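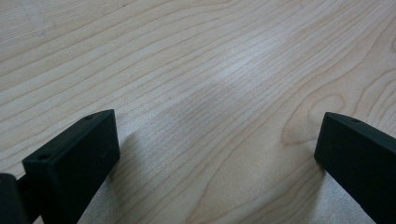 April, bench book, a bit after 4 pm

Tabletop job for Velen. Writing this down while I still remember the order I did things in, since last time I reconstructed it from the dust on my shoes.

State of play: top is flat enough, sanded, and has had its first thin coat. Tralau hardwax, the matte one, although "matte" at Tralau seems to mean you can only shave in it on sunny days. It still throws back a white patch of glare if you stand on the wrong side. Anouk says customers like that. Anouk also liked the teal chairs.

The grain. I spent longer looking at it than I billed for. Most of the top runs in long lazy lines on the diagonal if you stand where I was standing, fairly straight in one corner and then bunching up tight and wavy through the middle. Over on the right there's a cathedral, arcs inside arcs, a bit more orange than the rest. Looks like a contour map of somewhere with bad roads. Velen asked for "quiet wood." I am going to describe this as quiet wood with opinions and see how it goes.

The darker, pinkish patch in the middle bothers me more. The lines are packed close there and the color is a shade heavier than its surroundings. Two theories:

(a) It's in the wood, dense figure taking up more oil. Nothing to do.
(b) I stayed too long with the coarser paper and it's thirsty. Something to do, sadly by me.

Test: wiped an offcut from the same board, half sanded the full way, half left a step rough. Will compare tomorrow morning by the window and again under the tubes, which make everything look like ham.

Sanding sequence, for whoever does the second top:
100 first, with the grain, or as near to with it as a grain like this allows. It changes its mind every hand's width, so you pick the average and live with it. Vacuum. Damp cloth to raise the fibers, then leave it alone, and I mean leave it, go have lunch. Then 200 by hand on the cork block. I tried the orbital at 200 on the offcut and got pigtails all over the curved bit. They didn't show until the oil went on, naturally.

Oil: less than you think. I put down a puddle the size of a saucer and that was already generous for half the top. White pad, spread, wait, wipe off everything that will come off. Wipe again. Second wipe is where the shiny streaks go, and I skipped it on the Adamczyk desk and we all remember the Adamczyk desk.

Rags: in the water bucket, lid on. The bucket was full of somebody's brushes when I got to it – if they are yours, they are on the sill and they are past saving.

Shop was at 22 degrees all afternoon with the side door shut. No idea what the humidity was, the gauge has been reading the same number since winter and I've stopped believing in it.

Small dent near one edge on the underside, from the clamp I thought had a pad on it. Steamed it with the iron and a wet cloth, came up most of the way. Underside, so I'm calling it character. If Velen lies on the floor to inspect it he can have a discount.

Still to do:
- look at the offcut before touching anything
- denib with the gray pad, very light, edges lighter still
- second coat if (a); if (b), take the middle back and blend outward, and cancel my evening
- ask Cotton whether the legs are coming drilled or whether that's "on us" again
- order 200 discs, we are down to 2 and one of those has been used as a coaster

Note from A. Verstraete, added in pencil: It's (a). It was that color when it came off the truck. Also the chairs were petrol, not teal.

Fine. Comparing the offcut anyway.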